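I played my first live tournament in Plulldale in November, after years of small home games. It was a one-day no-limit event at the Schumacher card room, with a modest buy-in and a field made up mostly of regulars from Sallidbridge and the towns nearby. I finished 17th.

The blinds moved faster than I was used to. At home we play until somebody has to get up for work, so I never had to think about a short stack. By the second break I was down to five big blinds and had folded a pair of 2s I should have shoved.

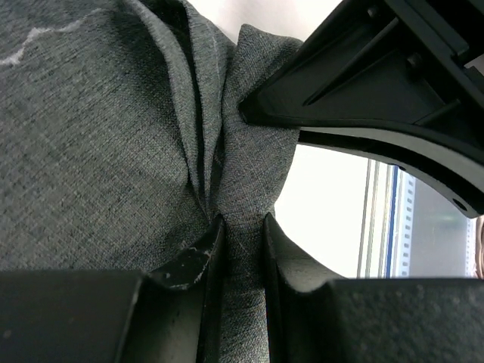

*Last changed: 1 Jul 2020*

The hand that knocked me out was simple. I had ace-ten in the small blind, everyone folded to me, and I moved all in. The big blind called with king-jack and made a pair of jacks on the turn. I would play it the same way again.

I have made two changes to how I practice. I read push-fold charts before bed, and I keep notes on Stamska, a hand tracker that runs on my old laptop – it's slow, but it does the job. I also stopped playing cash games the night before a tournament.

The Sallidbridge spring event was called off, so I don't have results to add yet. If the fall one goes ahead I plan to enter, and I'll post my hands from the late levels.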